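28.08.2019, Probennotizen Troltamdale (Werkstattfassung, 2. Akt)

Durchlauf mit neuem Licht. Laut Plan 38 Minuten, gestoppt habe ich mehr als das. Woher die Zahl im Plan stammt, weiß keiner mehr, vermutlich noch aus der Lesung im Juli.

- Monolog am Fenster: Die Striche helfen kaum. Die Hauptfigur redet schneller, aber die Szene wird davon nicht kürzer, nur unverständlicher. Alten Text nochmal probieren, bevor wir weiter kürzen.
- Mikroports von Eteo: angeblich »bühnenfest«. Zwei von vier haben beim Umziehen gekratzt. Könnte auch am Kostüm liegen, glaube ich aber nicht. Morgen ohne Weste testen.
- Lichtstimmung 4 zu kalt. Auf dem Pult steht 100 %, im Parkett kommt gefühlt die Hälfte an. Folie prüfen.
- Gastspiel Nesirdale: Bühnenmaße liegen immer noch nicht vor. Solange nur »passt schon« kommt, plane ich nichts um.
- Hintergrund weiterhin schlichtes Grau. Ob das trägt, bezweifle ich, sobald Kostüme davor stehen. 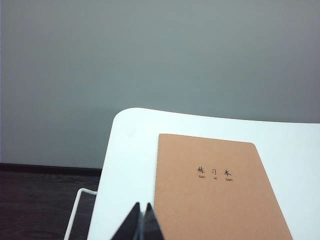
## Offen

Jugah will schon Pressetext. Ohne fertigen Schluss schreibe ich da nichts von »Ensembleereignis« rein. Stoppuhr mitbringen, Akku laden.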